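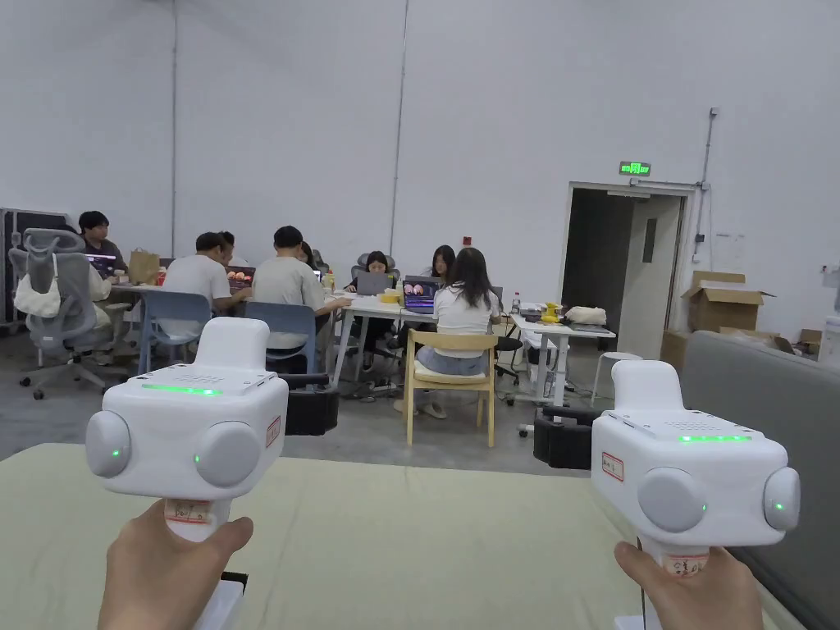

Too many kinds of chair for one room, a reader wrote under my last gallery, and couldn't I just pick one and buy it in bulk like a normal office? She had a point about the bulk discount. She also wanted to know whether a concrete floor gets cold in the winter (yes, very, bring socks) and whether anybody can think in a space with no walls in it. Both fair questions, so I'm going to try and answer them as I go.

The Big Room at Garkov

Hello again! For anyone new, Garkov is the old building at the Dorkden end of the canal, and the Big Room is where we ended up in October after the smaller one upstairs got too tight. It has gray-white walls, a concrete floor and no clever design to it at all. I love it. I've written about the kitchen and the stairwell before, and people kept asking for the main room, so I've finally got around to it. Expect a lot about tables.

The tables

White, plain, pushed together into a cluster so that people end up facing each other over their laptops. We tried rows first. Rows lasted 17 days and I was glad to see them go – it felt like waiting for a test to be handed out. With a cluster you can turn your screen around and ask somebody if a sentence makes sense, and you can pass the snacks.

White tops show everything, I'll warn you. Coffee rings, pen, that gray smudge you get from the underside of a laptop. A damp cloth and a bit of dish soap handles most of it. For pen I use a dab of rubbing alcohol on a paper towel and then wipe again with water, and I do it at the end of the day when people have packed up.

One white table is on casters and it's the one I'd buy again tomorrow. It gets rolled over to wherever the crowd is. Lock the casters before you lean on it (I have learned this with a full mug).

The chairs, since you asked

So, the famous mix. Light blue plastic chairs, a light wooden one, gray mesh office chairs, and then the stools. The blue ones came first, secondhand, from a cafe called Graltard that was closing down, and I paid 30 for the lot including a tray I didn't want. They wipe clean in seconds and they're a nice cheerful color against all that gray. They're fine for a morning. For a whole day I'd want a cushion.

The mesh chairs are the comfortable ones and they go early. If you get in by nine you'll have one, if you get in at ten you won't, and that's the entire booking system. The wooden chair is the sleeper hit, though! It's the right height for the tables, it doesn't roll away when you shift your weight, and it makes you sit up. I keep meaning to put felt pads on the legs. Wood on concrete makes a noise I can feel in my teeth.

Would I match them all if I had the money? I thought about it when I saw a set of 100 stacking chairs go for next to nothing at the Ortner auction, and then I thought about where I'd put them, and I came home.

Bags, cables, lunch

A brown paper bag on the table is pretty much the natural state of things. People come in with their lunch or their shopping and the bag sits at the end of the cluster all day. I used to move them to a shelf and then nobody could find anything, so now I leave them. Cables are my bigger worry. We tape ours down along the floor with the wide cloth tape, and I check the ends every couple of weeks because the corners curl up.

The bed end

Yes, the bed. It's big, it has a pale green sheet on it, and a tall gray upholstered piece stands up along one side. The tables start a short walk away across the concrete, so you can be smoothing out a corner while people with their laptops carry on behind it. The black stool and the white four-legged one live over on that side too, more or less, depending on who needed to sit down last.
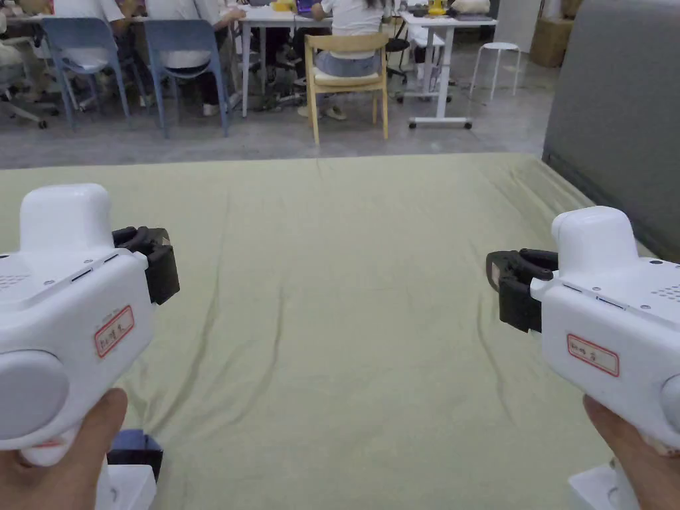

My trick with a sheet that size is to do the far side first and work back toward yourself. If you start with the near edge you end up leaning across the whole thing and pulling out what you just tucked in. Flat hands, long strokes, from the middle out. I've stopped ironing bedding altogether – I take it out of the dryer a little early and let it finish on the bed, and whatever creases are left after that can stay.

As for the green, I went back and forth. White would have matched the tables, but white on a bed in a shared room looks grubby by lunchtime. Gray would have disappeared into the floor. I had the paint shop's whole fan of greens out on the table one evening and ended up liking the palest ones best, and then of course the store in Dorkden only carried it in a couple of sizes. The first one I bought was too short and kept popping off at the corners. Measure the depth of your mattress as well as the width, please, and save yourself the trip back.

Can you think in there?

Back to the second question. I can, mostly. It's a big enough room that the talk at one end turns into a sort of hum at the other, and soft things help. The bed takes the edge off the echo better than the curtain I tried upstairs ever did. I'd still like a rug under the tables. I've measured for one twice and both times talked myself out of it, thinking about crumbs and chair wheels.

Kitchen shelves are next, once I've finished sanding the last two.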